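Woltau Laundry Folding Notes
README for the shirts and cloths folder

Hello, and thank you for opening this file before opening the rest! It covers the folding part of the Woltau collection, meaning T-shirts, plain cloths and a few odd garments, all folded on flat tables and put away afterward. If you came looking for the towels, they live in the Parard folder, which has its own README (a shorter one, you may be glad to hear).

What is in here

There are 1,188 folding sessions in this release. Each session is one garment, taken from a crumpled or half-opened state to a folded one, or as near to folded as it got. We kept the poor folds in. A shirt with a sleeve poking out is still a shirt somebody might put in a drawer, and Kgomotso Baloyi argued very persuasively that a collection made up entirely of crisp rectangles would be of little use to anyone who has ever done laundry.

The garments came from a big mixed bag that we bought secondhand and washed before starting. Most are adult T-shirts in cotton or a cotton blend, and a good number have a printed graphic on the chest. We liked the prints, because they make it much easier to tell front from back once a shirt has been turned over a couple of times.

How we fold

Our house fold is the ordinary one. Lay the shirt face down and smooth it from the collar toward the hem, bring each side in toward the middle with the sleeve laid back on itself, then fold the hem up to the collar. Thin shirts get one more turn at the end. The finished shape ought to be a rectangle, though a loose one is fine, and a rolled edge is marked as "soft edge" in the notes column and not as a failure. 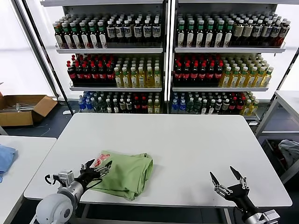 Cloths are simpler: in half, in half again, and a quick smoothing over. Jingyi Yao wrote the first version of these instructions and tested them on her own family, who apparently fold everything in thirds and were not to be moved. You will find a small set of sessions labeled "thirds" in their honor.

The grading column

Every finished fold has one of four grades: neat, fair, loose, or undone. Natnael Araya and Gwawr Ifans did the grading separately and then sat down together over the ones they disagreed on. Those conversations could go on for a while (what exactly is a crease, and how many of them does a shirt get to have?), and 52 sessions never reached an agreement at all. They carry both grades, with a slash between them. Please don't average the two.

Things to watch out for

Color names were typed in by hand, so the same shirt may be "light green" in one row and "mint" in another. We meant to tidy this up and have managed only the blues so far.

Sizes come from the neck label, and 18 garments had no label left. Their size field is blank. It does not mean "one size," which is how an early copy of the table had it.

Inside-out shirts were turned right side out before folding in the first batch, and left as they were after that. The batch column will tell you which is which.

Sharing and corrections

You are welcome to use the notes and the grades in teaching or research. If you pass them along, please send this README with them, as the column names are not easy to guess. Corrections go to Anjani Sembiring, who keeps the table and really does like hearing about mistakes, even tiny ones. Put the session number in the subject line if you can.

Last revised June 2023. The sock sessions are still being graded and will go in a folder of their own.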